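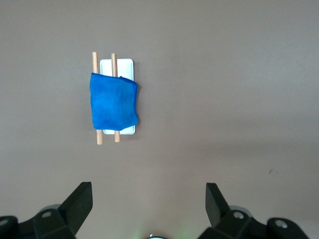
Table Settings

Service at a small table begins well before the food is brought out. At the Kermani dining school in Fesatcombe, first-year students spend their opening weeks learning to lay a single place, and they are not permitted to carry a plate until they can do so to the satisfaction of their instructors. The materials are few and plain. A white tray with rounded corners and a low rim goes down first on a gray tabletop, two slender wooden sticks are laid along its length, and a blue cloth is folded into a rough square and draped over both. The student then uncovers the setting, corrects it, and covers it again.

The exercise was introduced by Farhad Mahmoudi, who has directed the table service course for 14 years. Mr. Mahmoudi trained in hotel dining rooms and came to the school from the Plevevar, where he was responsible for a room of 74 seats. He maintains that most faults in service can be traced to the place setting. "A guest looks down before looking up," he told this magazine. "Whatever is crooked on the table will be noticed while the menu is still closed."

The Folded Cloth

Students receive their cloths unpressed and are expected to prepare them. The school prefers a soft cloth in one strong color, which shows clearly against white ware and makes an uneven fold easy to find. The cloth is folded in half, then in half again, with the open edges turned toward the guest. Starch is not used in the first term, and a soft cloth that slips out of shape is treated as part of the lesson.

Opinion on the covering cloth is divided among the teaching staff. Several instructors regard it as an old-fashioned habit, better suited to a private house than to a restaurant. Mr. Mahmoudi has kept it in the course, and at formal dinners held by the school each May the guests still find their settings covered when they are seated.

Trays are supplied by Ellex, a regional dealer in catering ware, which delivered 700 pieces to the school when the present dining room was opened. Chipped trays are withdrawn from service and passed to the practice rooms.

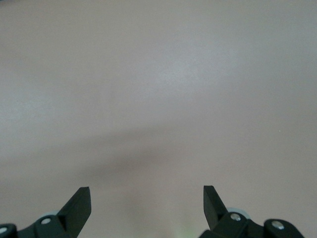
The Surface Beneath

The school does not use tablecloths for this style of service, and the table itself must therefore be fit to be seen. A matte surface is favored over a polished one, as it softens reflected light and does not compete with the ware. Students are taught to wipe in long, straight strokes from the far side to the near side and to finish by bending down until the surface is level with the eye. Crumbs and lint that cannot be noticed from a standing position are often plain from there.

Each student is allowed 20 minutes to clear, wipe, and lay a table in the final assessment. The instructor examines the surface first and the setting second. A student who fails on the surface is asked to remove everything and begin again within the time that remains.

Applications for the table service course are accepted throughout the year. The dining room is open to the public for lunch during term, and reservations may be made through the school office in Fesatcombe.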